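Protokoll der Mitgliederversammlung
Kleingartenverein Gendholm e. V.
22. Februar 2019, Vereinsheim

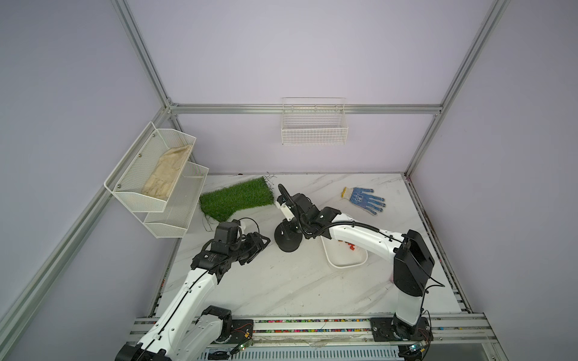

Beginn: 19.00 Uhr. Die Einladung ging den Mitgliedern fristgerecht zu. Die Versammlung ist beschlussfähig. Die Tagesordnung wird ohne Änderung angenommen.

TOP 1 Protokoll der letzten Versammlung
Das Protokoll wird genehmigt. Bei TOP 4 ist das Wort »Südtor« durch »Osttor« zu ersetzen.

TOP 2 Kassenbericht
Der Kassenstand beträgt 1.292 Euro. Die Rechnung der Firma Benjelloun für die Reparatur der Pumpe ist darin bereits berücksichtigt. Offen sind noch zwei Pachtzahlungen, beide Pächter sind angeschrieben. Die Kassenprüfung ergab keine Beanstandungen. Der Vorstand wird bei zwei Enthaltungen entlastet.

TOP 3 Wasserleitung
Die Leitung am Mittelweg verliert an der Verbindung hinter dem zweiten Schieber Wasser. Der Vorstand hat ein Angebot der Firma Kivari über 360 Euro eingeholt, Material inbegriffen. Ein zweites Angebot wurde angefragt, liegt aber nicht vor. Aus der Versammlung kommt der Vorschlag, die Verbindung in Eigenleistung zu erneuern. Dagegen wird eingewandt, dass die letzte Eigenleistung an derselben Stelle keinen Winter gehalten hat.
Beschluss: Das Angebot der Firma Kivari wird angenommen. Sechs Gegenstimmen.
Das Wasser wird erst nach Abschluss der Arbeiten angestellt, voraussichtlich im April. Den Termin hängt der Vorstand am Osttor aus. Alle Zapfstellen müssen bis dahin geschlossen sein.

TOP 4 Hecken und Wege
Mehrere Hecken zum Mittelweg sind höher als in der Gartenordnung erlaubt. Der Rückschnitt ist bis Ende Februar zu erledigen, danach sind nur noch Formschnitte zulässig. Die Parzellen am Graben bitten um Splitt für die Senke vor dem Kompostplatz. Der Vorstand klärt, ob vom Wegebau in Evville Restmaterial zu bekommen ist.

TOP 5 Gemeinschaftsarbeit
Die Pflichtstunden bleiben unverändert. Wer nicht kommen kann, meldet sich vorher ab und holt die Stunden im Herbst nach. Der Häcksler wird nur noch gegen Unterschrift ausgegeben. Ein Antrag, nicht geleistete Stunden höher zu berechnen, wird nach längerer Aussprache zurückgezogen.

TOP 6 Verschiedenes
Der Schlüssel zum Geräteschuppen fehlt weiterhin. Falls er nicht auftaucht, wird das Schloss getauscht.
Beim Parken vor der Einfahrt ist die Feuerwehrzufahrt freizuhalten.
Bestellungen für die gemeinsame Saatkartoffelabnahme bitte schriftlich in den Briefkasten am Vereinsheim.

Ende der Versammlung: 20.50 Uhr
Für das Protokoll: die Schriftführung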